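Bench notebook, finishing room, May
Kept by Lesia Zinchenko. Konrad and Elif Naz read this too, so add your own lines if you disagree.

1. Zippers, bags

The Zikstead plan says finish checks on white goods move to the hand by the end of the quarter. The plan was written upstairs. Şengül Saraç has checked bags at this firm longer than the plan's author has worked here, and she was asked for her opinion after the purchase order went out.

My complaint with the plan is the word "check." Şengül pulls a zipper and also feels for a bad stitch, a thick spot in the tape, a burr on the pull. The hand gets its fingers near the pull and we call that a position. Those are two different jobs sharing one line on the schedule.

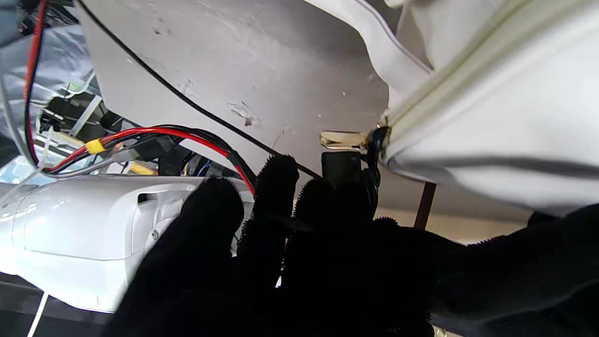
2. Who tends it

Manikandan Chettiar asked me to log the time people spend on the cell. Logged 139 minutes of attention across the shift. That means standing by, moving cable, resetting, writing things down. The report form from Nakov has a box for cycles and no box for this, so I wrote it in the margin.

Black knit on white leather worries me too. The glove sheds a little fiber at the fingertips, and a white bag is the worst thing to shed on. Şengül said she would send back a bag with one dark thread on it. Konrad says a different glove is coming. It was coming last time.
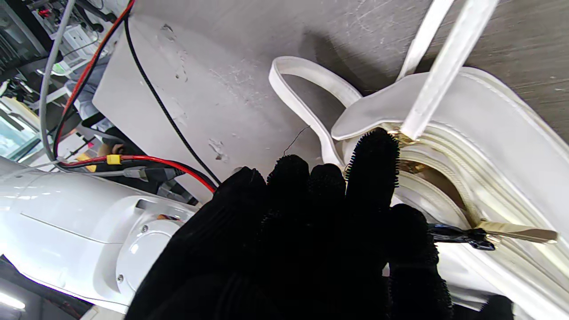 The other thing I keep asking is what happens to the two people on the finishing table. Upstairs says "redeployed to oversight." I asked what oversight pays and got a slide. Elif Naz did a month of it at Akbulut and says it was mostly sitting near a machine with your hands in your lap, afraid to go to the bathroom. She came back to sewing. Maybe ours will be better — I'd like to see the job written out before anyone gives up a chair.

3. White cloth, hem

Same story with fabric, only softer. Target in the plan is 200 pieces a shift. No one has explained where that number came from. Konrad thinks it was copied from the Ternura brochure. 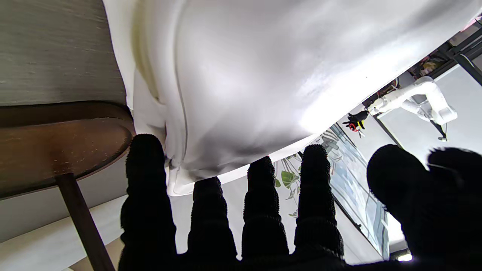 Training is what I want to argue about. A new person learns hems here by sitting beside Şengül for a few weeks and having her hands moved for her. If the hems go to the hand, that seat goes away, and so does the way anybody learns. Look at how the leftmost finger goes in: it pushes into the lower fold and the cloth crumples there, and the next finger over stops short of the hem. A trainee doing that gets a tap on the wrist and a word. I don't know what the hand gets. A line in a log, which I write.

Konrad's answer is that trainees can learn from the log. I have read the log. I wrote most of it.
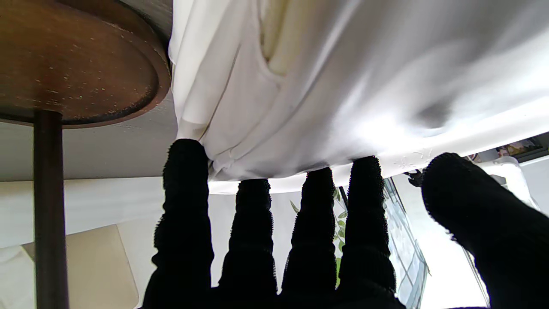 Finishing Room Notebook, Book 2, p. 783

Carried over from the previous page. Manikandan agrees the attention minutes should go in the report next to the cycles, and will ask for the box to be added. Şengül wants a say in what counts as a pass. I put that in writing to upstairs at 4:40 and have heard nothing yet.

To do: get the oversight job description, ask Konrad for the glove part number, leave the trainee seat where it is.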